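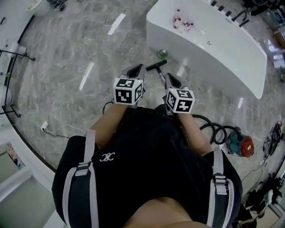 This page was last changed on Saturday, December 26, 2009, by Vibeke Overgaard.

Chain ferry

A chain ferry is a boat that pulls itself across a river along a chain lying on the bottom. The chain is fixed to both banks. It comes up over a wheel at the front of the boat, runs along the deck or down one side, and drops back into the water behind. Some people say cable ferry, which is fine if there's a cable, but I grew up with a chain and I'm going to keep calling it that until somebody edits me out. (Cable ferries have their own page. So do reaction ferries, the ones that let the current push them over, and please don't merge them again!)

I started this article in August and it has grown a good deal since, mostly thanks to Hanan Twal, who rewrote the section on gears and was very patient with my questions.

How it works

Picture a clothesline with a basket on it, and somebody sitting in the basket hauling hand over hand. That's the whole idea. The chain doesn't travel anywhere, the boat does. On the oldest ferries the ferryman walked the deck with a notched wooden club, hooked it on the chain, leaned, walked to the back, unhooked and went forward again. Later came a big hand wheel, then steam, then diesel, and a few ferries now run on electric motors fed from batteries.

The wheel that grips the chain has pockets cut in it, and each link has to sit down into its pocket. As the chain wears, the links get longer and stop fitting. You can hear this long before you can see it. A healthy chain makes a steady clunk and a stretched one skips and bangs, and if you live near the landing you get to know the difference very well, especially at night.

Slack matters a lot. When the boat is in the middle of the river most of the chain is lying on the bottom, so other boats can pass ahead or behind if they leave enough room. Pull the chain too tight and it rises in the water and catches keels. Leave it too loose and the current drags it downstream in a big curve, and the ferry comes in crooked and misses the ramp.

Steam and after

Steam was what made the chain ferry a serious piece of transportation. Before it, you could take a cart and a couple of nervous horses. After it, you could take a loaded hay wagon, and the crossing took the same time whether the wind was up or down. The engine usually sat in a narrow house on one side with the passengers on the other side to balance it, or that was the theory. In wet weather everybody crowded over to the engine house to get warm and the whole boat leaned.

Road bridges finished off a great many crossings. The ones that lasted are mostly in places where a bridge would have to be very high to let ships through, or where so few people cross that nobody wants to pay for one.

The Julport crossing

I'll use Julport as the main case here, partly because the records are good and partly because I rode it to school. The river at the landing is 559 feet wide at ordinary water. The first chain was laid for a hand-worked flat called the Tiretti, which carried 12 passengers and whatever animals would stand still. Halldóra Overgaard (my grandmother's aunt) kept the toll book for years, and it's a wonderful thing to read: geese are entered one by one, and a piano was charged as two cows.

The steam ferry that replaced her was the Hendriks. She had a vertical boiler and a single cylinder, and she crossed in five minutes on a good day. Sille Þórarinsdóttir, in her notes on the river boats, says the boiler was second-hand from a sawmill. I haven't found anything to back that up, so I've left it as her claim. If you have the bill of sale, please, please get in touch.

The Hendriks was later given a diesel engine and kept her old hull for another 15 years. The present boat is the Cakeo, which takes six cars and has a proper shelter with a bench. Her two chains are turned end for end every winter so that the wear evens out, and when they're past using they are sold off for mooring blocks.

Landings and ramps

A ferry is only as good as its ramps. Rivers go up and down and the landing has to cope, so most chain ferries carry a hinged flap at each end that drops onto a sloping concrete bank. Where the water level changes a lot you need a long, shallow slope, and that means mud. Every spring at Julport the mud has to be hosed away before cars can get a grip, and I have personally pushed a station wagon up that ramp in church shoes.

Since the boat never turns around, both ends are the front. Drivers roll on at one end and off at the other, and there is no backing up unless someone has forgotten something.

Safety

The chain is what keeps the boat from going downstream, so a break is serious. Most ferries with two chains can get home on one, slowly. They carry an anchor as well, and at Julport the rule is that it has to be ready to drop whenever the boat leaves the bank. Flood is the other worry, mainly for the logs and fence posts that come down with it. The Cakeo stops running when the water reaches the 20 mark on the landing post.

Things this page still needs

A decent drawing of a chain wheel. The section on steam needs dates, and Troels Baldursdóttir has promised to look through the engine lists when they come back from the binder's. I'd also like more on ferries outside our own river, which I know is a weak spot. If you add one, say on the talk page whether you mean a chain or a cable.

See also: Cable ferry, Reaction ferry, Towpath, Chain boat, River tolls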